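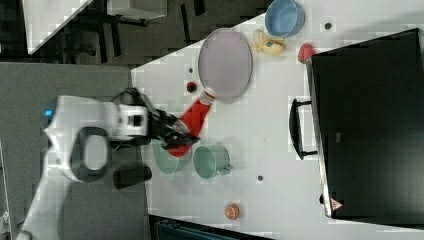
4. Results: Words for the Frying Pan

The frying pan was included in the Drultico survey as a warm-up item, on the theory that everyone agrees on what to call one. We approached 200 households in Witville and Bernley and received 194 usable responses, which suggests that people enjoy being asked about their kitchens more than they enjoy being asked about their income. In Witville the usual answer was "frying pan." In Bernley it was "skillet," except among respondents who said "skillet" only for cast iron and wished us to know it. Color and material turned out to matter to both groups. A round lilac-gray pan with a bright red handle is a frying pan nearly everywhere, toy or otherwise, and several Bernley respondents were firm that no skillet would be seen with a handle like that. Those who had grown up with their grandparents' pans were the firmest of all. We had no category for indignation on the answer sheet and have coded these responses under "other comments."

The older Kuipers word list, compiled well before our own survey, gives "spider" as a third term in both towns. We recorded it twice, both times from people who added that they never said it themselves but had an aunt who did. Aunts were outside our sample. We therefore treat "spider" as a word that is remembered and no longer used, while admitting that a great many kitchen words could be described that way by anyone who isn't currently cooking.

4.1 The Turner and Its Rivals
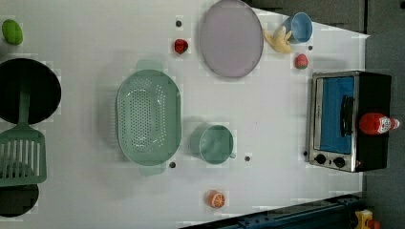

Disagreement was far worse for the flat tool used to turn food over. "Spatula" was the most common first answer in both towns, but it was also the first answer for the flexible scraper used on mixing bowls, and respondents who gave it for both seemed untroubled by this until the interviewer read their answers back to them. Shape did some of the sorting. Where the head is wide and flat and has a row of long parallel slots, like that of the mint-green one lying partly over the black pan, "slotted spatula" and "slotted turner" compete on even terms, and "fish slice" appears at the margins. Take the slots away and "turner" loses ground. One Bernley household had three members present and supplied three words, followed by a discussion that our interviewer described in her notes as "ongoing."

It would be tidy to report that the choice of word followed age. It did so in Witville, where older respondents preferred "turner" – or "pancake turner," even in homes where pancakes were said never to be made. In Bernley age predicted very little. What did seem to matter was who had taught the respondent to cook, a question we had left off the form and began asking only in the second half of fieldwork. Responses closed on 13/01/2021, at which point we had answers to it from fewer homes than we would like and no budget for going back.

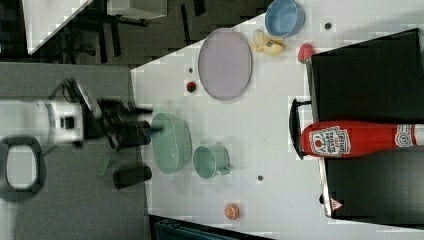
4.2 Plates, Cups and Mugs

For tableware the two towns behave almost as one, and we will be brief. "Plate" is universal. "Dish" is offered as a synonym by people who then define it as something deeper, and "saucer" survives in the sense of a small plate for cake, tea having left the picture some time ago. The line between "cup" and "mug" is drawn by the handle in theory and by habit in practice. Many respondents told us that a cup has no handle, or that a mug is bigger, or both, and then invited the interviewer to have a cup of coffee, which arrived in a mug.

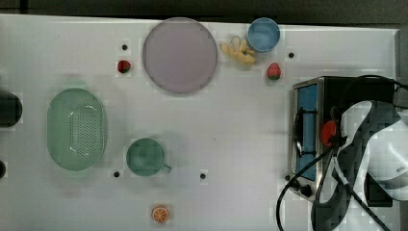 Figure 3. Tableware on a white tabletop: round lavender-pink plate, light blue cup, green mug.

Responses for this group were coded by two readers working separately. They agreed on plates. On "cup" they disagreed often enough that the rule was rewritten in September, and any answer in which the respondent changed terms midway is now counted under the first word used. This favors "cup" slightly. One of the readers still objects to the rule, and her alternative coding is given in the appendix.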